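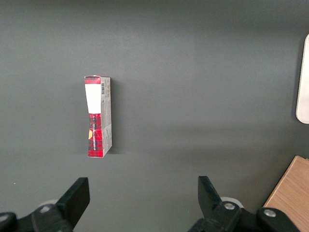
A small carton in red tartan on a dark gray tabletop.

Keeping Dry Goods in Order: Household Guidance from Jostmont Housing Services

Residents frequently ask the Home Advice Desk how dry goods should be stored in the smaller kitchens of the Neleck and Harju buildings. The guidance on this page applies to flour, rice, pasta, tea, sugar, spices, baking supplies and similar items sold in paper, cardboard or thin plastic. It replaces the leaflet previously left in the laundry rooms.

Choosing a location

Dry goods keep best in a cupboard that stays cool, dark and dry through the year. The cupboard directly above the stove is the least suitable place in most kitchens, followed by the one beside the dishwasher. In the Harju apartments, the tall cupboard next to the entry door is recommended, as it stands on an inside wall. Residents of Neleck may use either of the two upper cupboards farthest from the sink.

Shelves in the standard kitchen units are 30 cm deep. Items placed in two rows tend to be forgotten at the back, and a shallow tray that slides forward is a practical remedy. Heavy jars and large bags belong on the lowest shelf.

Cardboard cartons

Cardboard offers little protection once it has been opened. It takes up moisture and odors from the room, and pantry insects can enter through the folded flaps. Where the product has a sealed inner bag, the carton may be kept as an outer cover and the bag closed with a clip. Where there is no inner bag, the contents should be moved to a jar or tin with a tight lid on the day the carton is opened.

Before a carton is discarded, cut out the cooking instructions and the date panel and tape them to the new container. Flattened cartons go into the paper bin. Cartons with grease on them go into general waste.

Decorated cartons are often worth keeping for other purposes. They serve well for spare buttons, fuses, rubber bands or seed packets, provided they are brushed out first and stored away from food.

Labels and dates

Write the name of the product and the date of opening on every container. Masking tape and a pencil are sufficient – ink tends to smear when jars are wiped down. Place the label on the side of the container if it stands on a shelf and on the lid if it is kept in a drawer. Old labels should be removed completely before a new one is applied. Warm water with a little dish soap will loosen most adhesives in a few minutes, and cooking oil can be rubbed into any residue that remains.

New purchases go behind older ones. Do not pour fresh flour on top of old flour. Empty the container, wash it, and let it dry overnight with the lid off before refilling.

Pantry moths and beetles

Fine webbing in the corners of a package, or small clumps in flour or meal, should be treated as a sign of infestation. The following steps apply:

Remove everything from the cupboard, including unopened packages.
Place affected goods in a closed bag and take them to the outdoor bin the same day.
Vacuum the shelves, the shelf-pin holes and the hinge side of the door.
Wipe all surfaces with warm soapy water and leave the doors open until dry.
Check the cupboard again after 21 days.

Insect spray must not be used inside food cupboards. If insects are found at the second check, contact the Home Advice Desk and an inspection will be arranged at no charge to the resident.

Humidity in late summer

Questions about clumped sugar and salt reach the desk mainly in August. Run the kitchen fan while cooking and for a short time afterward, and keep cupboard doors shut while water is boiling. Salt may be kept with a few grains of dry rice in the shaker. Hardened brown sugar can be softened by placing a slice of bread in the closed jar overnight – remove the bread the next morning.

Further assistance

Replacement shelf pins and sliding trays may be requested at the Gralley service counter. Please state the building and apartment number. Questions about this page should be addressed to Arvo Mustonen, Home Advice Desk, extension 2765.

Page last reviewed: 2026-06-02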